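Fukotach – everyday names for dishes

README, last touched 11/26/25

What is in here

Word list plus survey answers. What do people call the thing they eat soup from, the thing they eat cereal from, the little one for olives. Turns out to be messy. 3,435 answers, one per row, in answers.csv. Collected in Cindale and Dresel, paper forms first, web form later. English only in this release.

Started as a side job for a kitchenware glossary, and the glossary is still the main user. If you use it for something else, fine, just read the part on known problems first.
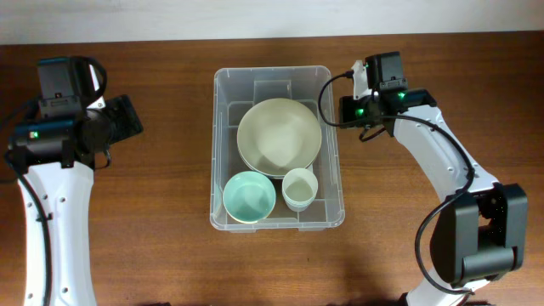
Cream-colored bowls and a light teal bowl in a plastic storage bin.

Files

answers.csv – the main table
terms.csv – cleaned list of names, one spelling each
merge_notes.txt – why some names were folded together, read this before complaining
forms/ – blank forms, both towns

No train/test split. Make your own.

Columns

item_id – matches the item on the form
answer_raw – exactly what was written, typos and all
answer_clean – lower case, trimmed, spelling fixed
town – cindale or dresel
form – paper or web
use – what they said they use it for, free text, often blank
second_name – filled only if the person gave another word for the same thing

Blank means blank. It does not mean "I don't know". People who wrote "don't know" have that in answer_raw, and answer_clean is set to dk.
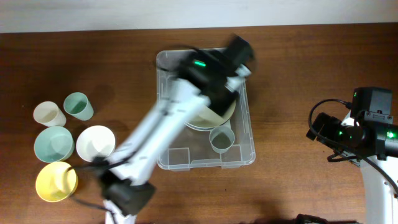
Can I treat "dish" and "bowl" as the same word?

Not safely. In Dresel a lot of people wrote dish for anything with sides, in Cindale mostly for things that go in the oven. They are kept apart in terms.csv, merge them yourself if your work can stand it.

How the cleaning went

Spelling fixed by hand, 2 passes. Plurals cut to singular. Brand names replaced with the word BRAND, except where the brand is clearly just the local word for the thing, those stayed. Swear words stayed too, there are few.

Sizes were the hard part. "small bowl", "little bowl" and "bowl (small)" all go to small bowl. "side bowl" does not. Long argument about this, see merge_notes.txt. "Cereal bowl" is its own term even when the person crossed out cereal.

Handwriting – if it could not be read the row has answer_clean = illegible. Please dont guess at these and send them back as fixes, we have been down that road.
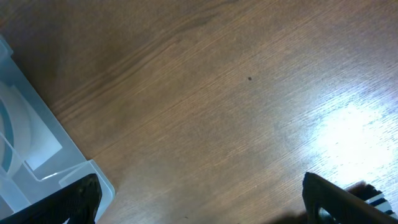 Wood tabletop, container rim along the left.

Known problems

- Paper forms skew older. The web form skews toward people who like filling in forms.
- The cup items were worded badly on the first Dresel form. "Drinking thing" was not a good prompt. Rows are flagged bad_prompt in the use column, which is the wrong column, will move it.
- Item 20 has the same text as an earlier item. Left in, it is handy for checking whether people agree with themselves. They often don't.
- Accents got lost in the August export. The Tănase form answers were retyped from paper, the others may still be broken.
- Plates are thin. Most people just wrote plate.

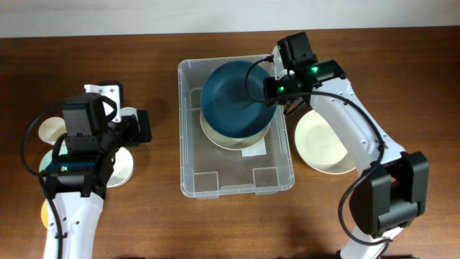
Fixes and additions

Send the item_id, the old value and the new value. One row per line, plain text is best. No spreadsheets with colored cells please.

New towns welcome but use the form in forms/ as is. A reworded form makes the answers impossible to line up, we tried it with Tănase and spent ages untangling.

Version

This is version 2. Row order changed from the first version, so join on item_id plus form, never on line nubmer.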